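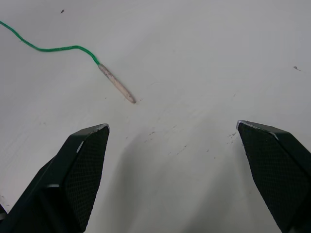

Braided cord with stick tips – is any of it worth the money?

paddlefoot_61
Posts: 1,301
I've been lacing and knotting for longer than I care to admit and I keep seeing green braided cord with the stiff stick-like tips pushed as the thing to buy. Briseo has it and Plandance has what looks like the same stuff in a different bag. The claim is that the tip gets through anything and the cord never frays. I don't buy it. A tip is a tip. My grandmother dipped string in candle wax and threaded beads all winter.

So before I spend a cent in August when the sale comes on: has anyone used one of these for a full project? I don't mean opened the bag and liked it. I mean finished something.

quiltandrust
Posts: 19
I finished something! A drawstring for a canvas bag, then two more bags since the first one got claimed by my sister. The tip made it through the channel with no safety pin, and that alone sold me. I used to lose the pin halfway every single time and have to scrunch the whole thing back.

paddlefoot_61
What kind of channel? If it was wide enough for a pencil, wet spaghetti would go through.

quiltandrust
Half inch. So, okay, fairly wide. But the pin still used to open on me.

Tullio Rizzi
I teach a small evening class in knots and simple lacing, so these go through a lot of hands. Two things. First, the tips are not all equal. A short one wobbles when you push it and a long one catches on corners. Second, the braid matters more than the tip. Roll the cord between your fingers. If you can feel it flatten, it's a hollow braid and it will go flat in a knot as well. Some people want that. I don't, for lacing.

The fraying claim is nonsense. Cut any braid in the middle and leave it alone and it will open up. The tip protects the end that has the tip on it, and that's all it does.

marlowe_b
Agree with Tullio on the fraying. Disagree on hollow braid. Flat knots hold better for me, especially on shoes and on the little pouches I make. Round cord rolls over itself and lets go.

Tullio Rizzi
On shoes I will give you that. On pouches I think you are tying the wrong knot.

marlowe_b
I'm tying the knot from your own handout, so take it up with the author.

Tullio Rizzi
Which page?

marlowe_b
The one with the double overhand. It slips on round cord after a day or so in a coat pocket. I've had beads all through the lining.

Tullio Rizzi
Then leave a longer tail and pull each strand down separately before you let go. Most people tighten the pair together and it looks snug and isn't.

graywicket
Can we talk about price? The De Luca bag is 100 pieces and the individual ones work out way cheaper, but then you own 100 short pieces of cord. I don't have 100 uses for a short piece of cord. I'd like one long length and a few tips I can put on myself.

paddlefoot_61
This is my whole complaint. They sell you the short piece because the tip makes it look finished. Buy a spool and make your own.

quiltandrust
How do you make the tip, though? Every time I try glue I get a lump with a hair in it.

paddlefoot_61
Too much glue. Wrap the last inch of cord tight with sewing thread first, then run a thin line of glue over the thread and roll it on wax paper. Leave it overnight. In the morning cut straight across the wrapped part with a new blade. If the blade is old it'll chew the end and you start over.

oldharbor_jen
I did it that way for years and it works fine on cotton. On the shiny synthetic kind the thread slides right off. For those I use tape, and I'm aware how that sounds.

marlowe_b
Tape looks terrible by the second week. It picks up lint and then it picks up everything else.

oldharbor_jen
It does look terrible. It's inside the waistband of my gardening pants, so I've learned to live with it.

graywicket
Back to the sale. I went and read the reviews on the Plevatness shop page and there are 3,949 of them, nearly all five stars, and nearly all of them say "arrived quickly." I don't care how it arrived. Does the tip stay on in the wash?

paddlefoot_61
Exactly what I'd like to know. "Great product, haven't used it yet." Then why are you writing to me?

quiltandrust
Mine went through the wash maybe four or five times. One tip came off one bag. The other two bags are fine. Cold water, no dryer.

Tullio Rizzi
The dryer is where they go. Heat softens whatever is holding them and then they get banged around. If the item must be dried, pull the cord out first and put it back after, which is easy as long as the tip is still on. Once the tip is gone you are back to the safety pin.

graywicket
So for anything that gets washed a lot, I'd be pulling the cord every time? No thanks. I'll keep my pins.

marlowe_b
You could just knot the two ends together outside the channel and hang it up to dry. I've never taken a cord out of anything.

graywicket
And your tips stay on?

marlowe_b
Mostly. I've got a pair of shorts with one and a half tips.

stitchwell_dot
New here, been reading for a while. I wanted to ask about color. I bought a dark green cord last spring and it turned the edge of a cream bag green, not badly, but you can see it. Is that normal? The seller told me all cords do that, which I found hard to believe.

oldharbor_jen
It isn't normal and the seller is fobbing you off. Soak the cord by itself in a bowl of warm water with a white rag before you put it near anything pale. If the rag comes out green, soak it again. If it's still coming out green after the third bowl, send the cord back.

paddlefoot_61
Or use it on something green.

stitchwell_dot
They won't take it back because I cut it. The rag idea is good, I'll try it on what's left.

Tullio Rizzi
Add it to the list of things to check before cutting. Lay the whole length out on a table, look for flat spots and pulled strands, roll it, wet a bit of it. Then cut. People do it in the other order and then they're stuck with it.

quiltandrust
I'm still going to buy another bag in August, for what it's worth. I have a pile of canvas and no patience for gluing.

paddlefoot_61
Fair enough. Post back in the winter and tell me how many tips you've got left. I'm buying a spool. Anyone know a place that sells the plain cord by the yard and will say on the page if it's hollow or solid? I've written to two shops and got the same copied paragraph from both.

graywicket
Try a boat supply store. They'll let you handle it, and the guy at mine will cut any length you want. Colors are limited, though. It was white, black or a blue I wouldn't wish on anyone.

paddlefoot_61
White's fine. I'll drive over and squeeze some. Will report back on the hollow question so marlowe and Tullio can keep arguing.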